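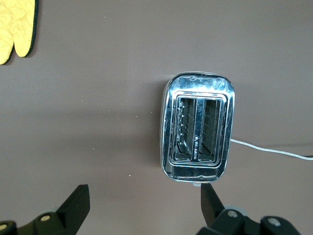 Keeping a Chrome Toaster Fit for Company

Chrome is a finish for people who enjoy looking at their own thumbprints. I bought mine in a fit of optimism, and it has been reflecting my bathrobe back at me ever since.

Unplug it first. Let it cool all the way down, too, even if you feel lucky.

Start with the crumbs. Pull out the tray if yours has one, empty it, and wash it in warm soapy water. Dry it before it goes back. No tray? Carry the toaster to the sink or out to the back step, turn it over and shake it gently. You will meet raisins from another era.

For whatever clings to the wires, use a soft, dry pastry brush and go lightly. The heating elements are more delicate than they look. Never a fork, never a knife, and please don't spray anything down the slots.

The outside wants a damp microfiber cloth with a drop of dish soap on it, then a second cloth to dry. White vinegar on a rag takes care of greasy spots - wipe it off with plain water afterward. Skip steel wool and scouring powder, or you'll own a brushed-finish toaster by lunchtime. The rim around the slots collects butter, for reasons best known to my family. A cotton swab gets into the corners.

Wipe the cord while you're there, plug end kept dry, and clean the counter last. My friend Benedicta Darko does all this every Saturday. I do it when her car pulls up.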